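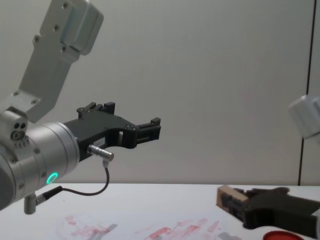

Liviu Rusu asked at the last review whether the well records from the eastern parishes could be relied on at all, given that many of them were copied by hand from older books, and whether the program should wait for a full resurvey before spending more of the grant on sampling. The question was a fair one, and the first part of this report is given over to answering it.

Derkusow Rural Water Quality Program
Progress report to the Olteanu Fund
Reporting period ending July 2023

1. Condition of the well records

The parish books remain the main source for the location and depth of private wells in the Derkusow valley. They were compiled at different times and for different purposes, and the entries vary a great deal. In the western parishes each well is tied to a property boundary. In the eastern parishes an entry may give only the name of the household and a depth in feet, and some households have since moved or divided their land.

Staff compared the eastern entries with the land register and with what owners told them on site. Most wells were found where the books placed them. The weak point is depth. Where a well was deepened during a dry year, the book usually still shows the original figure, and this matters because shallow wells on the clay are the ones most likely to carry nitrate from the fields.

The program does not recommend a full resurvey. It would take up most of the remaining field season and would delay sampling in the places where it is needed most. Depths will instead be measured with a weighted tape on the same visit that the sample is taken, and the older figure will be kept beside the new one in the register.

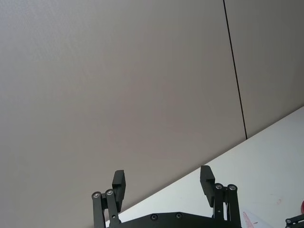

The register itself has been moved out of the separate parish files and into a single table held at the Petosex office. Each well now has a permanent number that does not change if the property is sold. Owners receive the number on a printed card with their results, and are asked to quote it when they call.

2. Sampling

The grant agreement provides for 2,000 samples over the life of the program. Sampling is under way in 11 parishes, and three more will be added once access letters have gone out. Work began later than planned in the upper valley, where the road above Trudeck was closed after the spring rain and vehicles could not reach the farms on the north side. That part of the schedule has been moved to the end of the season.

Each sample is tested for nitrate, hardness, iron and coliform bacteria. Bacteria samples must reach the laboratory on the day they are drawn, and this continues to set the limit on how far a field team can travel. A change in the order of visits, with the farthest farms taken first and the teams working back toward Petosex, has cut the number of samples that arrive too late to be used.

The main findings to date are in line with what was expected. Iron is common along the river and is mostly a matter of taste and staining. Nitrate is higher in the shallow wells near the plowed ground east of Trudeck. Bacteria have been found chiefly in wells with cracked or missing covers – a fault that can be put right at modest cost. 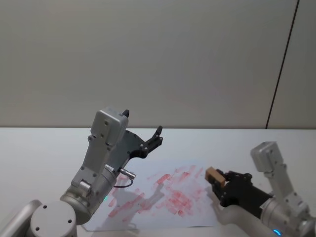 Sheet of paper with red marks, on a white tabletop.

3. Advice to well owners

Results are sent by mail with a one-page letter. The first version of the letter gave the laboratory figures with the legal limits beside them, and many owners called to ask what they should do. The letter has been rewritten so that the advice comes first and the figures are on the back. Calls have dropped, and those that still come in are mostly about where to buy a cover or how to disinfect a well after repair.

Households with infants are contacted by telephone when nitrate is over the limit, and are told not to use the water for formula. Bottled water has been supplied from the emergency line of the budget. The program asks the Fund to note that this line was set low and may need to be raised at the next review.

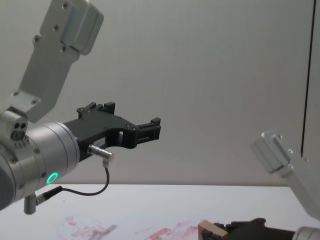 Reading time for the remaining sections: 3 minutes

4. Budget

Spending is below the forecast for the period. The main reason is the delay above Trudeck, which pushed vehicle and laboratory costs into the next period. Printing and postage are above forecast after the letter was rewritten and reissued to owners who had received the first version. No transfer between budget lines is requested at this stage.

5. Staffing

One field technician left during the period and the post has been filled. The new technician is drawing samples together with an experienced colleague until the refresher course has been completed. The office post at Petosex remains part time, and answering owners' calls takes up most of the hours. Entry of older laboratory results has fallen behind as a result.

6. Work planned for the next period

Sampling in the upper valley will begin as soon as the road is open to vehicles in both directions. Repeat samples will be taken from wells where a cover has been replaced, so that the effect of the repair can be reported. A price for a bulk order of concrete covers is being sought from suppliers in Derkusow and will be sent to the Fund separately, along with the revised owner letter and the updated parish map.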